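Speaker notes – "What the Grippers Cost Us: Planning an Equipment Budget for Book Handling"
Session date 9/25/25
Slot: 25 minutes, questions at the end if I don't ramble

Opening. Say hi, thank the organizers, check the clicker. Don't apologize for the slides this time!

I'm the person who fills in the equipment request at Clerano, so I'm going to talk about money and calendars for most of this. If you came for the learning side, the other room is probably better for you, no hard feelings.

Start with the task. Books, a desktop organizer, a table. Let the next four slides run and give people time to look.
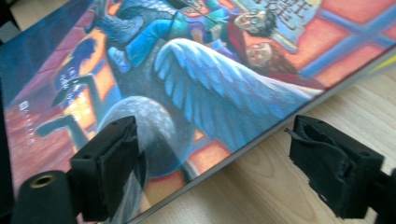
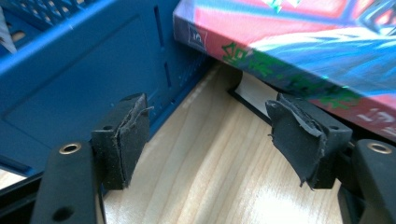
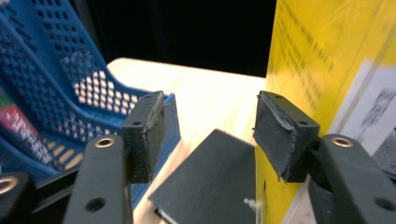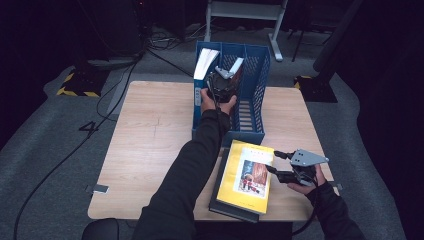

OK, so. The work is getting books into and out of an organizer with hand-held grippers. Sounds like nothing, right? I thought so too, and I wrote our first budget like it was nothing. One line for grippers, one line for "misc." I think misc. was meant to cover the table, the cables, the books and every pad we'd ever wear through. It lasted until the second order.

Pause here, people usually laugh because they have a misc. line too.

Slide: the price you see and the price you pay

When you ask a vendor for a quote you get the price of the thing. A gripper, a mounting plate, maybe a cable if they're feeling generous. We got ours from Fullero, and I want to be fair to them, the quote was clear and they answered the phone. But I read the total at the bottom and stopped reading. I should have asked about the parts that touch stuff.

Pads wear. They fray, they peel, the facing comes off in a flap. And books are rough on them in a way I hadn't planned for – you've got hard corners and cover edges going past the same spot over and over. If I could go back and change one thing in the first request, I'd put pads on their own line, with their own quantity, and I'd order them on the same day as the grippers.

Our consumables line for this year is 1,894 dollars. That's pads, adhesive, screws, replacement cables and the books themselves. Let that number sit on the slide for a second. Somebody always asks if it's high. For us it's fine now that it's planned. It was awful when it came in as surprise invoices.

(If the room is mostly people from small labs, tell the story about the screws. We ran out of the one size that holds the pad on, and I drove to two hardware stores that didn't have it. If the room is mostly managers, skip it.)

Slide: buy in pairs

Anything two-handed, you buy for two hands, and then you buy the spare. We started with 2 grippers and no spare, so when one went off for repair the whole station stopped. One hand is not half a station! The other gripper just sits there. Now I ask for a spare finger set with every pair. A full spare gripper would be nicer but I lost that argument, and finger sets are the part we swap most anyway.

Also ask how long a swap takes and who's allowed to do it. If the answer is "ship it back to us," put the shipping time in your plan as time you can't work.

Slide: props are equipment

This is the part where I get a bit preachy. Books, organizers and baskets are equipment. They need a line. Ours used to come out of someone's desk drawer, and then that person wanted them back, fair enough.

Things I look for when I buy books for this:
Different thicknesses.
Different covers, so glossy and matte, bright and dark.
A few that are a pain to pick up off a flat table. You want those.
Secondhand is fine, and cheaper, but check that the spines hold.

Organizers, get a couple of kinds. Buy duplicates of the one you like on day one, since the store will stop carrying it. I learned that with a storage bin I was really fond of.

Slide: the calendar

Our fiscal year closes in December, which means everybody in the building orders at once and purchasing gets buried. So I work backward. Quotes asked for early, one comparison quote from Pumphrey even if we know who we're going with (our rules want it), and the request in before the rush.

I now plan over 18 months in place of the single budget year. It sounds fancy and it's a spreadsheet with more columns. What it does is let me show the second round of pads and cables before anybody has approved the first round of hardware, so when it comes up later I can point back at it.

Trornonero is what we call the next setup, please don't ask me how to spell it. Same kind of table work, more stations. For that one I did the consumables page first and the hardware page second, and my boss said it was the first request of mine she didn't send back with questions. I'll take it.

Slide: what I'd ask a vendor now

What wears out first?
Can I buy that piece alone?
Is it in stock, or do you make it when I order?
What tools do I need to change it?
Will next year's model take this year's pads?

That last one got me a long silence on a call once. Give people time to take a photo of this slide.

Closing

Spreadsheet template is on the handout, the pads tab is the one I'd look at. If I'm over time, skip straight to questions and leave the vendor slide up.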